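Storing dahlia tubers over winter

Dahlias will not survive a hard freeze in the ground, so in cold areas the tubers have to come up in fall. Wait until frost has blackened the leaves, then cut the stalks down to 6 inches.

Loosen the soil with a fork, starting a good foot out from the stem, and lift the whole clump. Shake off the dirt and rinse the rest with a hose. Tie a label to each stalk right away – once the tops are gone, a Tultbridge Red looks the same as any other.

Let the clumps dry upside down for 2 days, out of the sun. Trim off thin roots and any tuber with a broken neck.

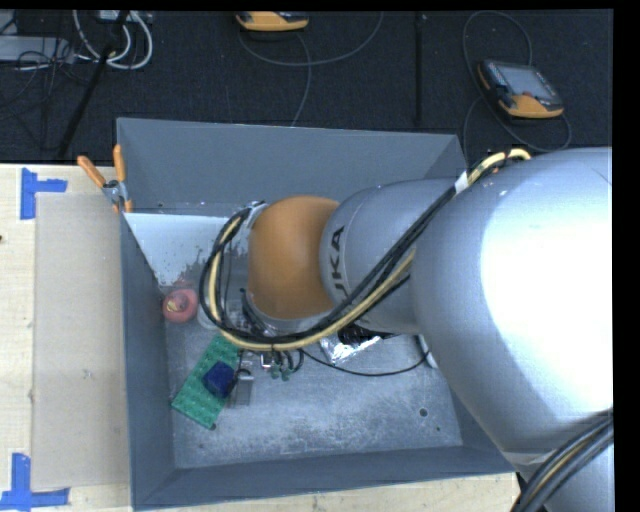 Should tubers be divided in fall or in spring?

Spring is easier for most people. The eyes have started to swell by then and you can see where to cut. Fall clumps are softer and take up more room whole, but they dry out more slowly.

Pack the clumps in barely damp peat or wood shavings so they don't touch each other. Keep them dark and between 40 and 50 degrees. Anything below 32 will turn them to mush.

Check the boxes in December and once a month after that. Cut away soft spots with a clean knife. If the tubers look wrinkled, mist the packing lightly and close the box again.

Plant out when the soil has warmed and the last frost is past.

Updated 12 March 2025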